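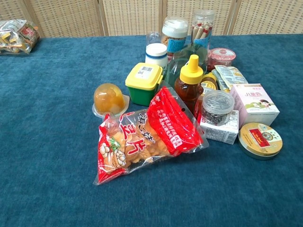

**OPINION | Food and Consumer Policy**

# Unit pricing should follow the shopper out of the supermarket

Large supermarkets in this country must show what a product costs per 100 grams or per litre. The rule is modest, inexpensive and widely used. It also stops at the door of the smaller shop, where a great many households buy their snacks, rice, oil and tinned goods. The Costigan Centre considers that this exemption has outlived its purpose.

The original argument was one of burden. A grocer with a single till and handwritten shelf tickets could not reasonably be asked to recalculate a price each time a supplier altered a packet. That argument carried weight when labels were written by hand. Most independent grocers now print them from the same software that runs the register, and the calculation is done before the ticket leaves the printer.

Our November survey covered 126 independent shops in Nolaneck and the neighbouring suburbs. Of these, 41 already displayed unit prices by choice. Gülizar Yaman, who led the fieldwork, found that owners seldom regarded the practice as onerous. Their complaint was inconsistency - one wholesaler supplies net weight in a usable form, another leaves the shopkeeper to find it on the carton.

The matter is sharpest with packaged snacks. A bag is sold by its size on the shelf, and its size is a poor guide to its weight. Two bags of equal height may differ considerably in what they hold, and a shopper comparing a 700 gram family bag with a multipack should not need a calculator.

My colleague Keegan Ashby has argued that any extension should wait for a full review of labelling law. I respect the position but do not share it. Reviews of that kind take years, and the necessary amendment is short. It should apply to any shop using electronic ticketing, allow 2 years for compliance, and oblige wholesalers to state net weight on every invoice.

*Rhys Gilchrist is director of policy at the Costigan Centre.*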